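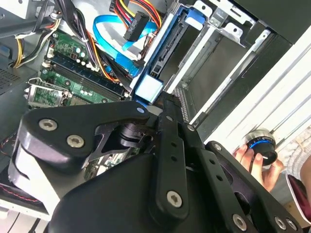

Workshop notebook, Vumgate bench
Sunday, entry begun 09:40

Purpose of the session

To continue gathering demonstrations for the computer assembly set. The tasks in hand are placing the processor in its socket, fitting the circuit card, and handling the cables inside the case. The target for the Pulora set remains 2,000 accepted demonstrations across all tasks. The count at the start of the day stood at 458.

Bench and case

The case is laid on its side on the slotted bench with the side panel off, and the printed tray stands to its left. The drive cage and its cabling have been left in place. It was proposed last month that the cables be removed to make the early demonstrations easier. The proposal was not adopted. A policy trained on a bare case would have to be trained again as soon as a cable lay across the board, and the time saved would be lost.

The blue data cable is to be moved by hand between demonstrations so that it does not take the same path each time. Operators are asked to move it freely and not to return it to a habitual position. A review of the previous batch found the loop in much the same place for long runs, and those runs should be given a lower weight when the set is put together.

Recording

Two views are kept for every demonstration, one from the wrist and one from the fixed position beside the bench. Arm and gripper positions are written to the same log. The clocks were compared before the first run and again after the midday break. No correction was needed on either occasion.

The wrist view is the more useful of the two for the last part of a placement, but the gripper itself takes up a large share of it, and whatever lies directly under the fingers is hidden. The fixed view must therefore be checked before each run. If the arm stands between the fixed camera and the socket at the moment of release, the demonstration is to be marked "socket hidden" and retained. It may still be of use for the approach. 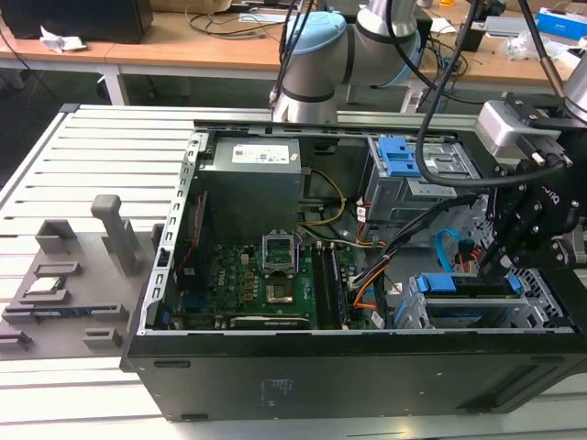
Fixed view. Processor and card in the tray, socket frame open, gripper at the right-hand edge of the case.

Starting state

The starting state for the processor task is now defined as follows: socket frame raised, processor in its pocket in the tray, card in the lower slot, gripper clear of the motherboard. Earlier entries in this book use the words "ready position" for at least two different arrangements. That term should no longer be used.

The tray is the second print. The pocket walls on the first held the processor too firmly, and operators were seen to rock the part before lifting it. This rocking was carried into the trained behaviour, where it served no purpose. Demonstrations made with the first tray are kept in a separate folder and are not counted in the total above.

Observations during the session

1. Operators slow down markedly over the socket. The slow portion is wanted, but long pauses with no movement at all are not. Pauses should be trimmed when the data are prepared. Operators should not be told to hurry.

2. Hands entering the wrist view. Where a person reaches in or holds an object near the gripper, the run is to be tagged "hand present". Such runs are not deleted. Colleagues at Nørgaard have asked for them as a separate group, and they will also be wanted for our own work on stopping safely.

3. Failed placements. The present rule is that a failure followed by a recovery in the same run is accepted, and a failure followed by a reset is stored but not accepted. The distinction was applied unevenly this morning. The runs made before 11:00 should be looked at again by a person who did not operate them.

4. Naming of cables. The labels supplied with the Zuken drawings do not match the words used by the operators. The spoken notes should follow plain description (blue cable, yellow power cable) until a common list has been agreed.

Matters outstanding

Decide whether the card task requires its own starting state or may share that of the processor task.

Check storage. The next 800 demonstrations will not fit on the present disk if both views are kept at full size, and it is not acceptable to reduce the wrist view.

Inspect the socket contacts under the magnifier before work resumes. Repeated placement is hard on this part and no limit has yet been set for the number of cycles per board.

Runs from the afternoon have not been reviewed. The count will be brought up to date in the next entry.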